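Home Issues Authors Search Sign in

October
Brittany MacDonald, Unathi Pillay, Abdelilah Bouzid

3. Object set and table layout

3.1 Selection of objects

The object set was drawn from the Shezi inventory of kitchen items, which groups objects by the role they play in a kitchen: vessels, tools, appliances, and food. An item was admitted if it fit on a standard table together with at least one member of each other group, and if its role could be stated without reference to a recipe. Toy food was used for the food group. Real produce changes shape and color over the length of a study, and a bruised banana in a late layout is a different object from the banana in an early one.

Vessels are the largest source of ambiguity in the inventory. A plate, a bowl, a colander, and a mug all hold things, but they differ in depth, in the presence of a handle, and in what people consider acceptable to put in them. We follow Kekana and Kekana in treating these as separate classes and do not merge them under a single "container" label. 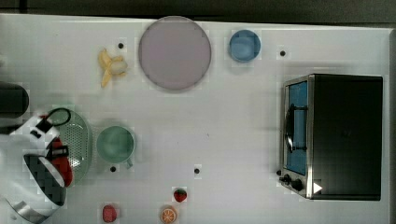 Layouts were composed so that vessels of different classes appear at different distances from one another. Close pairs test whether an annotator assigns a food item to the nearest vessel or to the most suitable one; wide spacing removes that competition. Both conditions can occur on the same table. In Figure 1, the sage-green mug stands immediately beside the colander, while the round plate and the small light-blue bowl are separated by a stretch of bare surface. The toaster oven takes up the right portion of the table and restricts the positions left for smaller items. We treat the oven as a fixed boundary in the analysis and report distances to its nearest edge.

3.2 Packaged food

Packaged items are handled separately from produce. A package has a front, a top, and a base, and it usually carries writing. An annotator can therefore describe its orientation in two ways: by the direction of the cap or by the direction in which the label reads. The two agree when a bottle stands upright. They can diverge when it lies on its side, and the annotation form has a field for each.

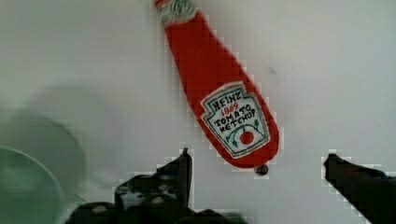
The Drulley guidelines ask only for the direction of the long axis. This is adequate for a carton but loses information for a bottle, whose two ends are not interchangeable. We recorded cap direction in all layouts that included a bottle and label direction only where the lettering was legible to the annotator without magnification. Product names were transcribed in a free-text field and were not used to assign the class. An item is coded as ketchup because of its overall form, and a plain red bottle would receive the same code as a labeled one.

3.3 Support and containment

Five layouts were used. Across them, annotators coded 2,725 object relations, of which 589 were relations of support or containment between two movable items. The remainder were relations of adjacency, alignment, or contact with the table. Support was coded when the lower item carried the upper one and the upper one did not sit below a rim. Containment was coded when a rim enclosed any part of the upper item.

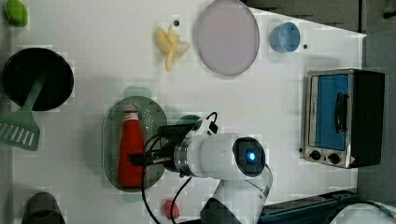

Shallow vessels fall between the two definitions. An item laid lengthwise on a low perforated dish may be said to be on it or in it, and both answers are defensible. Disagreements of this kind were passed to a third annotator and were not averaged. A tool placed across a pan raises a related problem, as its handle may lie inside the rim while its head extends beyond it. Such cases were coded as containment with an overhang flag. The flag was added after the pilot, when Pillay and Bouzid found that they had been applying opposite rules to spatulas.

The plate caused little difficulty. It has a wide, flat center, and items placed on it were coded as supported in every layout. Items close to the plate but not touching it were coded as adjacent.
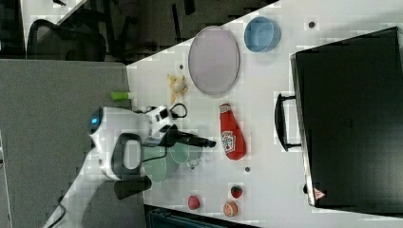

Figure 2. Side view of the table with plate, bowl, banana, ketchup bottle, and toy fruit.

3.4 Grouping of small food items

Small items placed on the bare table were coded as a group when each lay nearer to another member than to any vessel. Color was not considered. A strawberry and an orange slice may form a group under this rule, whereas two red items at opposite ends of the table do not. The rule was taken from the Grasteo protocol with one change: packaged food is excluded from groups of produce even when it meets the distance criterion. Agreement on group membership is reported together with the support codes in Section 4.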